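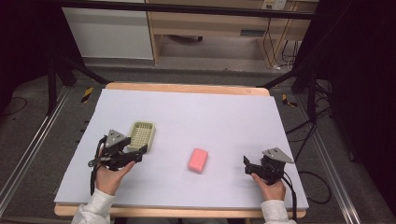 Figure 2.1 A pink sponge and a small beige basket on a white board, ready for the sorting task in this chapter.

Chapter 2
A Place for the Sponge: Small Things and Where They Live

Every household has a sponge, and in most households the sponge has no home. It spends its days on the edge of the sink, or behind the tap, or (in my own kitchen, I am sorry to say) balanced on top of the washing-up liquid until somebody knocks it into the bowl. In Chapter 1 we looked at large things, the cupboards and shelves and tables that stay where they are put for years at a time. Now we come down to the little things that travel about all day long, and to the baskets, tubs and trays we give them to come back to.

You may feel that this is rather a humble subject for a whole chapter, and I felt the same when I first began to teach it. Yet small things make up most of the work of keeping a room in order. A wardrobe is moved once, with a good deal of grumbling, and then forgotten. A sponge is picked up and put down again every time there is a plate to wash or a table to wipe, and each time there is a choice about where it goes. We hardly notice ourselves choosing, and that is why it is worth slowing down for a while and watching what our hands are up to.

Look again at Figure 2.1. The sponge is lying flat in the open, turned at a slight angle, with the basket close by on the left half of the board. The sides of the basket are pierced with square holes, and we shall have plenty to say about holes later in the chapter, when we compare open baskets with solid tubs. A damp sponge needs air on all its sides – a closed box will keep it out of sight very nicely and leave it smelling like a pond by the weekend!

The board deserves a word too. A plain, pale surface with very little on it is a great help when you are learning to sort, for you can see at a glance what is still waiting to be put away. When you come to do the exercises at home, clear a stretch of table first, even if it means piling the newspapers on a chair for ten minutes. A light-coloured tray will do very well if you haven't a board.

We shall follow three households through the chapter. The one in Pirnska has a narrow galley kitchen and hardly any worktop. The one in Flonar has the opposite trouble, a great big farmhouse table on which everything comes to rest and nothing is ever found. The third, in Taipe, shares its kitchen with the flat next door, so that every basket has to make sense to people who did not choose it. You will meet the Flonar table again in Chapter 4, by which time I hope you will have grown as fond of it as I have.

In this chapter you will learn:
how to tell a resting place from a storage place
how to match a basket to what goes in it, by size, by shape and by how much air it lets through
how to set out a small work area before you begin to tidy
how to keep a tidying diary, using the Lavolier chart at the back of the book

Words to look out for
Resting place: where a thing is put down between one use and the next.
Storage place: where a thing goes when the job is finished.
Stray: anything that has a storage place but is not in it.

Before you read on
Choose one small thing in your kitchen and keep an eye on it for a day. Each time you find it, write down where it was. Keep the list by you, as we shall need it in Section 2.2.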